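Coachinggespräch vorbereiten in 16 Minuten - so mach ich das

Zuletzt ergänzt im August, Abschnitt zum Nachfassen ist neu.

Gilt für Telefon und Video. Für Präsenztermine in Grerkent nehm ich fast denselben Ablauf, nur ohne den Technikteil. Zielgruppe: Leute, die schon coachen oder grad in der Ausbildung sitzen und zwischen zwei Terminen kaum Luft haben.

Was man braucht: Notizen vom letzten Mal, ein leeres Blatt, Stift, Wecker. Kein Handy als Wecker, sonst liest man Mails.

Schritt 1 - Altes Gespräch zumachen (drei Minuten)
Wer direkt aus einem anderen Termin kommt, hat den noch im Kopf. Also: einen Satz aufschreiben, was offen geblieben ist. Einen. Dann Mappe zu. Aufstehen, Fenster auf, Wasser holen. Ich hab das früher weggelassen und dann einer Klientin eine Frage gestellt, die zu jemand ganz anderem gehörte. Peinlich.

Schritt 2 - Notizen lesen, aber nur die letzte Seite (vier Minuten)
Nicht die ganze Akte. Letzte Seite, und davon die Vereinbarung: Was wollte die Person bis heute tun? Wörtlich abschreiben, oben aufs leere Blatt. Wörtlich heißt: mit ihren Worten. "Mit Spahić über die Stundenzahl reden" ist was anderes als "Konflikt mit Arbeitgeber klären". Bei Zweitem sitzt man schon in der eigenen Deutung drin.

Wenn keine Vereinbarung dasteht: auch notieren. Dann ist das der Einstieg ins Gespräch.

Schritt 3 - Eigene Lage prüfen (vier Minuten)
Der Teil, den alle überspringen. Blatt quer, zwei Spalten. Links: Was bringe ich mit? Müde, genervt, zu viel Kaffee, freu mich auf die Person, freu mich nicht. Rechts: Was will ich unbedingt, dass heute passiert? Rechts steht meistens das Problem. Wer da "endlich soll er kündigen" stehen hat, coacht nicht mehr, der schiebt.

Vasiliki Bakalis hat in meiner Ausbildungsgruppe immer drauf bestanden, dass man die rechte Spalte laut vorliest. Fand ich albern. Mach ich inzwischen jedes Mal, Tür zu und los. 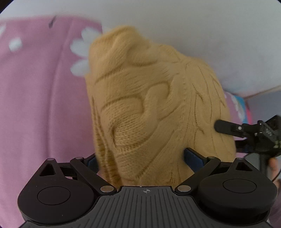 Und wenn beim Vorlesen was hochkommt, das größer ist als vier Minuten - stehen lassen, Stern dran, in die Supervision mitnehmen. Nicht jetzt noch schnell lösen wollen. Das klappt eh nicht und man geht aufgewühlter rein als vorher.

Schritt 4 - Erste Frage festlegen (drei Minuten)
Eine offene Frage, höchstens zwölf Wörter. Ausschreiben. Ein paar, die bei mir gut laufen:

Was ist seit dem letzten Mal passiert, das du erzählen möchtest?
Womit wäre die Stunde heute gut genutzt?
Du wolltest X machen. Wie war das?

Die dritte nur, wenn die Beziehung das trägt. In den ersten zwei, drei Sitzungen klingt sie schnell nach Hausaufgabenkontrolle. "Warum"-Fragen am Anfang lass ich ganz, da geht sofort die Rechtfertigung los.

Schritt 5 - Technik und Platz (zwei Minuten)
Headset dran, Ton testen, Benachrichtigungen aus. Wirklich aus, nicht leise. Glas Wasser links, Blatt rechts. Bei Video einmal kurz gucken, ob das Licht von vorne kommt. Fertig, anrufen. Pünktlich, nicht zwei Minuten früher.

Nachfassen (neu)
Direkt nach dem Auflegen, noch bevor man aufsteht: Vereinbarung notieren, wieder wörtlich. Dazu ein Wort zur Stimmung. Mehr nicht. Wer lange Protokolle schreibt, liest sie später nicht, ich hatte mal 64 Seiten zu einer einzigen Person und hab nie wieder reingeguckt.

Abends dann, wenn man mag, die Nachricht an den Klienten. Zwei Zeilen, keine Zusammenfassung mit Deutung. Beispiel: "Danke für heute. Du wolltest bis zum nächsten Mal die Bewerbung in Celtunau abschicken." Punkt.

Häufige Fehler
Zu spät anfangen. Dann fällt immer Schritt 3 weg, nie Schritt 5.
Ziel für den Klienten festlegen. Siehe rechte Spalte.
Vorbereitung am Vorabend. Für die Notizen ok, für die eigene Lage wertlos, am nächsten Tag um 14 Uhr ist man wer anders.
Drei Fragen statt einer vorbereiten. Man hakt sie dann nämlich ab und hört nich zu.

Frage per Mail von Apostolos Deligiannis: geht das auch in fünf Minuten? Ja, zur Not. Dann Schritt 2 und 3, je zwei Minuten, und eine Minute Fenster auf. Erste Frage kommt dann halt aus dem Bauch. Sollte aber die Ausnahme bleibn.

Vorlage für das Zweispaltenblatt schick ich auf Anfrage, grad kein Download, der Server spinnt.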